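Drovetti to supply water meter radio units to Cirkgate

Drovetti has been chosen to supply radio reading units for the water meters in Cirkgate. The first 700 units will be fitted from March, and the contract runs for 18 months.
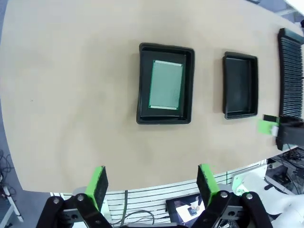 Will residents need a new water meter?
The unit clips to the existing meter, which stays in place. Fitting needs the water off for two minutes at most.

Readings are sent once a day to a receiver at the Wilum pumping station.

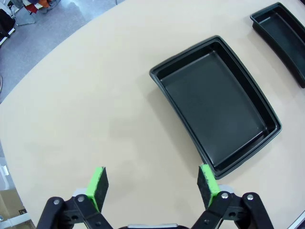
Tray on a table.

Billing periods and rates do not change under the contract. Paper bills remain available on request.

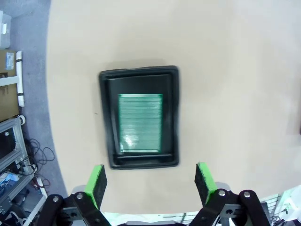

Page last changed: February, 4:10 pm

Gulyás will carry out the fitting work street by street. Notice cards will be left before each visit.

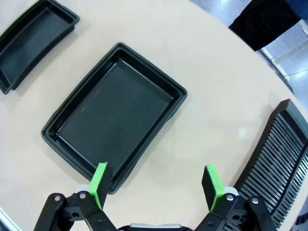

Old dial readers taken out of service will be returned to Drovetti for parts recovery. They are sorted by model and year. Shallow black trays with rounded corners and a raised rim are suitable for sorting small parts. Recovery is planned for some 1000 readers.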